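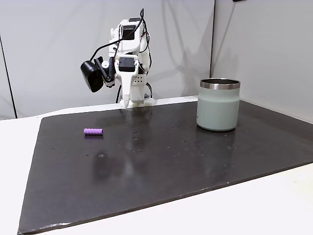
Wie bekommt man diesen muffigen Geruch aus einem Thermobecher wieder raus?

Mit Natron, heißem Wasser und einer ganzen Nacht Geduld, und wenn das nicht reicht, liegt es fast immer an der Dichtung im Deckel.

So, das wäre die Kurzfassung für alle, die gerade mit gerümpfter Nase in der Küche stehen. Die Langfassung ist leider etwas länger geworden, weil ich mich in den letzten Monaten ziemlich in das Thema Kaffee für unterwegs hineingesteigert habe. Angefangen hat es im Dezember, da habe ich meinen alten Becher im Zug stehen lassen. Zehn Jahre hatte ich den, Beulen an drei Stellen, Lack am Boden komplett ab. Ich war richtig traurig! Mein Mann meinte, es sei doch nur ein Becher. Dazu sage ich jetzt nichts.

Jedenfalls musste ein neuer her, und ich bin erstmal in das Regal im Drogeriemarkt gelaufen und habe den erstbesten mitgenommen. Einen von Flanham, mit Klappverschluss. Der sah hübsch aus und lag gut in der Hand, aber nach dem zweiten Arbeitsweg hatte ich Milchkaffee in der Tasche, im Portemonnaie und zwischen den Seiten meines Bibliotheksbuchs. Die Bibliothek war sehr nett deswegen, bezahlen musste ich das Buch trotzdem. (Es war nicht mal gut, aber ich besitze es nun.)

Seitdem teste ich vor jedem ersten Einsatz in der Spüle. Wasser rein, Deckel zu, auf den Kopf, zwei Minuten warten. Danach schütteln, und zwar ordentlich, so wie man eben schüttelt, wenn man die Treppe zum Gleis hochrennt. Wenn da was rauskommt, geht der Becher zurück. Den Kassenzettel hebe ich inzwischen auf, früher habe ich die Dinger immer sofort weggeworfen.

Der zweite Versuch war dann ein Molier, gebraucht aus den Kleinanzeigen, so gut wie neu, stand da. War er wohl auch, nur roch er nach Fenchel. Jemand muss darin sehr lange sehr viel Tee getrunken haben. Und damit sind wir beim Geruch.

Ich habe alles durchprobiert, was man mir geraten hat. Spülmittel und Bürste: bringt gegen Gerüche wenig, gegen braune Ränder ein bisschen. Essig: riecht danach nach Essig. Ich weiß, das verfliegt angeblich, bei mir hat der erste Kaffee trotzdem geschmeckt wie Salatsoße. Zitronensäure geht besser, die nehme ich jetzt für Kalk, aber nur kalt angerührt und nicht stundenlang. Gebissreinigertabs: funktionieren wirklich gut, und an der Kasse wird man plötzlich sehr höflich behandelt. Das Pulver von Clirkero habe ich auch gekauft, es ist in Ordnung, kostet aber ein Vielfaches von Natron und macht am Ende dasselbe, soweit ich das beurteilen kann.

Am besten klappt bei mir das hier: zwei Teelöffel Natron in den Becher, mit heißem Wasser bis knapp unter den Rand auffüllen, offen stehen lassen. Ganz wichtig, OFFEN. Ich habe beim ersten Mal den Deckel zugedreht, und als ich ihn wieder aufmachen wollte, ist mir die Brühe entgegengekommen. Am nächsten Morgen ausgießen, mit der Flaschenbürste durchgehen, zweimal klar nachspülen. Dann umgedreht auf ein Geschirrtuch, aber schräg, damit Luft drankommt.

Der Fenchel war nach zwei Nächten fast weg. Fast. Wenn ich die Nase reingehalten habe, war alles wunderbar, und sobald der Deckel drauf war, kam er wieder. Ich habe ewig gebraucht, bis ich auf die Idee kam, den Dichtungsring rauszunehmen. Leute. Ich erspare euch die Einzelheiten, aber darunter hatte sich eine ganze Teeplantage angesiedelt.

Falls ihr eure Dichtung noch nie rausgenommen habt, dann geht bitte jetzt in die Küche. Ich warte.

Zum Rausholen nehme ich den Stiel von einem Teelöffel, nichts Spitzes, sonst habt ihr eine Macke im Silikon, und dann tropft es. Der Ring kommt über Nacht in ein Glas mit Natronwasser, der Rest vom Deckel auch, wenn er reinpasst. Und wenn der Ring danach immer noch riecht, dann ist er durch. Silikon zieht Gerüche an wie verrückt, das kriegt man irgendwann nicht mehr raus. Ersatzringe gibt es für viele Modelle einzeln, man muss nur die genaue Bezeichnung wissen, und die steht bei den meisten unten auf dem Boden, in einer Schrift, die ich ohne Brille nicht mehr lesen kann. Bei mir gab es den Ring im Haushaltswarenladen Altıntaş bei uns um die Ecke, aus einer Schublade hinter der Kasse, in der vermutlich Dichtungen für jedes Gerät liegen, das jemals gebaut wurde. Ich liebe diesen Laden sehr. Reingehen wollte ich für einen Gummiring, rausgekommen bin ich mit einem Gummiring, einer Flaschenbürste mit biegsamem Hals, zwölf Wäscheklammern und einem Sieb.

Dann noch das ewige Thema Spülmaschine. Bei meinem steht ausdrücklich, dass er nicht reindarf, und ich halte mich daran, nachdem ich einen früheren Becher auf diese Weise erledigt habe. Der hat danach nicht mehr warm gehalten, von einem Tag auf den anderen, und außen wurde er heiß. Ob es wirklich an der Maschine lag, kann ich nicht beweisen. Der Deckel darf bei mir ins obere Fach, der Becher wird von Hand gespült. Dauert eine Minute, ich meckere trotzdem jedes Mal.

Was die Größe angeht, bin ich inzwischen auch klüger. Mein erster Gedanke war natürlich: je größer, desto besser, also so ein Riesending mit 700 Millilitern. Eine Freundin hat mir ihren für eine Woche geliehen. Erstens passt der in keinen Getränkehalter, den ich kenne, und zweitens trinke ich das gar nicht aus, ich trage dann nur den ganzen Tag kalten Kaffee spazieren. Fürs Büro reicht mir etwas Mittleres. Wenn ihr aber wirklich nur einen Cappuccino transportiert, dann nehmt einen kleinen. In einem halb leeren Becher kühlt das Zeug viel schneller aus, da ist ja die ganze Luft drin.

Vorwärmen hilft übrigens mehr als jede Doppelwand. Heißes Wasser rein, während der Kaffee durchläuft, auskippen, Kaffee rein, Deckel sofort drauf. Mein Kaffee von halb sieben ist damit um zehn noch so heiß, dass ich vorsichtig trinken muss. Und Milch bitte auch nicht direkt aus dem Kühlschrank dazu, die mache ich kurz in der Mikrowelle warm.

Überhaupt, Milch. Die meisten Geruchsprobleme sind Milchprobleme, davon bin ich fest überzeugt. Schwarzer Kaffee macht Ränder, aber er stinkt nicht so. Milchkaffee, der bis zum Abend im geschlossenen Becher in der Tasche steht, ist eine andere Liga. Seit ich den Becher mittags im Büro einmal kurz mit heißem Wasser ausspüle und dann ohne Deckel stehen lasse, brauche ich das Natron nur noch alle zwei Wochen. Hafermilch ist nicht besser, falls ihr das gehofft habt — bei mir eher schlimmer, die setzt sich so klebrig in die Ecken vom Trinkverschluss.

Auch wichtig: nie mit geschlossenem Deckel in den Schrank stellen. Bei uns stehen die Becher jetzt offen im Regal, die Deckel liegen in einer Schüssel daneben. Das sieht nicht schön aus, und es führt dazu, dass morgens um sechs jemand sehr laut in einer Schüssel wühlt, aber es müffelt nichts mehr.

Geld gespart habe ich mit der ganzen Aktion übrigens auch, zumindest auf dem Papier. Der Coffee-to-go am Bahnhof kostet mich inzwischen fast vier Euro, und ich habe mir den früher ohne nachzudenken jeden zweiten Morgen geholt. Dagegen stehen jetzt zwei Becher, ein Dichtungsring, Natron im Großgebinde und ein Bibliotheksbuch über Segelknoten. Ich finde, das rechnet sich.

Offen ist bei mir noch die Frage mit den Trinkhalmen aus Metall. Die kleinen Bürsten dafür biegen sich bei mir nach dem dritten Mal durch, und ich traue dem Inneren von so einem Halm einfach nicht, man sieht ja nichts. Wenn jemand eine Bürste kennt, die länger hält, schreibt es mir gern in die Kommentare! Und falls wer weiß, wie man Rooibos aus weißem Silikon bekommt, bitte auch. Der neue Ring ist nach einem Monat schon wieder orange.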